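I have become the person who defends gripper trials in simulation, and I'd like to make the case in writing so I can quit making it over lunch.

For years I was on the other side. If you wanted to know whether a gripper was any good, you bolted it to an arm and let it drop things. Dzifa Issahaku, who sits across from me, still works that way and she's very good at it. But bolting takes time. Swapping the Borar fingers for the Dendia ones on our bench means new brackets, a new cable and a recalibration, and by the time you've finished you no longer remember what bothered you about the first pair. You end up comparing a gripper with your memory of a gripper.

In August we put 6 finger designs through 2000 simulated grasps each, with the same arm, the same controller and the same starting poses. I loved every minute of it! You change one thing and everything else holds perfectly still. When a grasp fails you can wind it back and watch the fingertip come in a hair too low, as many times as you like.

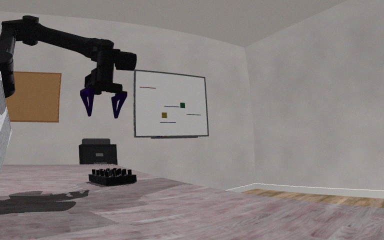 What won me over was the approach, more than the grip itself. Small parts standing close together are a miserable job for any two-fingered hand, and most of the misery comes before contact. Can the fingers open wide enough for the part without knocking over its neighbors? Does the wrist have to tilt, and if it does, where does the elbow go? On real hardware I used to answer those questions with a nervous thumb on the stop button. Now I can try the silly ideas too, and two of the silly ideas were better than mine.

Abena Quansah's objection is friction, and she's right. Our contact model is generous. Soft fingertips bulge and creep in ways we don't capture, and a pad that has picked up a little dust is another pad altogether. Of the 5 designs that looked fine on screen, one was hopeless on the bench, squirting parts sideways like orange pips. I wouldn't order a gripper on simulated numbers alone and I'd worry about anyone who did.

Still, it took us 11 days to get from six candidates to a short list, and the old way would have eaten the whole season. Dzifa got to spend her bench hours on designs that could at least reach the part — she admits that much, if you catch her before coffee. Kwame Sowah now wants to run the cameras through the same treatment, bad lighting and all, and I've already told him he can have my afternoons.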